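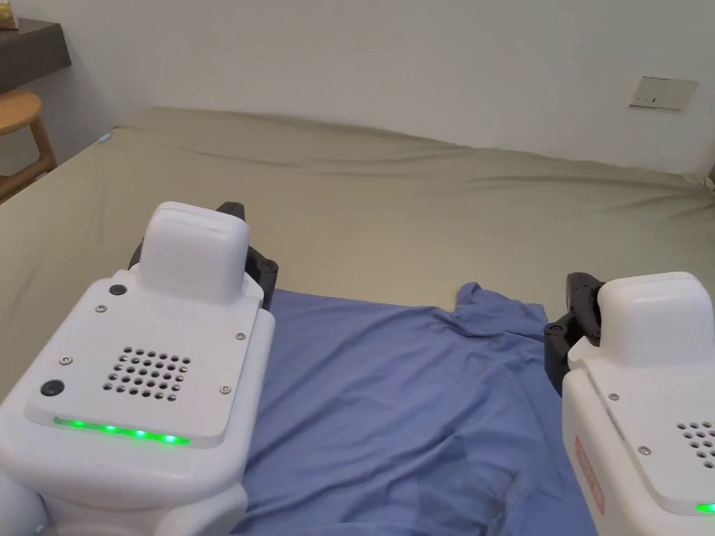 Cotton is a plant, and most of us wear it every day. It grows in warm places with long summers, on bushes that reach up to your shoulder. When the flower falls, a green pod stays behind. This pod is called a boll. Slowly it dries, and in the end it opens and the white fluff comes out. A blue T-shirt spread on a bed does not look like a plant at all, but many T-shirts began in exactly this way. The fluff is made of very thin hairs, and we call them fibers.

Farmers near the town of Zarnbridge put the seeds in the ground in May, when the soil is warm. The young plants need sun and water, and also some luck with the weather. If there is much rain at the moment when the bolls are open, the cotton can become gray and dirty.

After the harvest, the fluff is still full of seeds. A machine called a gin pulls the fibers away from them. The seeds are useful too, and oil can be pressed from them. The clean fibers are pushed together into a big block, the bale. One bale at the Nistor gin weighs 530 pounds, more than a lion! 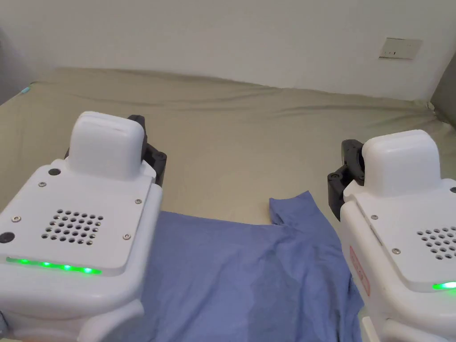 Now the fibers must become yarn. First they are combed, so that they all lie in the same direction. Then they are pulled long and twisted. You can try the twisting at home with a cotton ball. Pull it gently between your fingers and turn one end at the same time. You will get a short piece of thread, and it is stronger than you expect.

There are two main ways to make cloth from yarn. In weaving, the threads cross over and under each other, as in a basket. Bed sheets are often made so. In knitting, the yarn makes small loops which hold each other. Knitted cloth can stretch, and for this reason your head can go through the neck of a T-shirt.
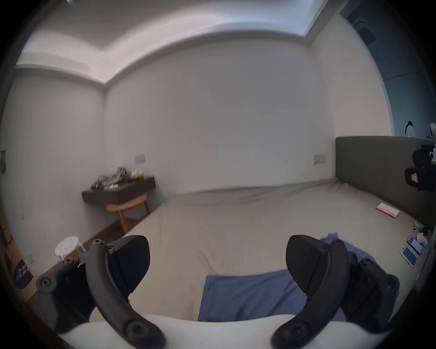 COLORS

Natural cotton is mostly white or cream. To get another color, the cloth goes in a bath of dye. In the Prulo dye house the bath for blue cloth takes three hours, and after it the cloth is rinsed many times. If the rinsing is not good, the color can run in your washing machine and your socks become blue too.

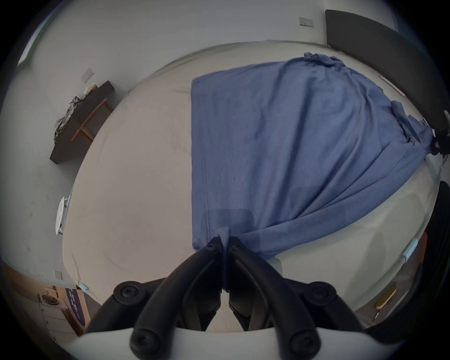 WORDS TO REMEMBER

Boll: the pod of the cotton plant.
Gin: the machine that takes out the seeds.
Bale: a big pressed block of cotton.
Yarn: fibers twisted together into a long thread.
Dye: something that gives color to cloth.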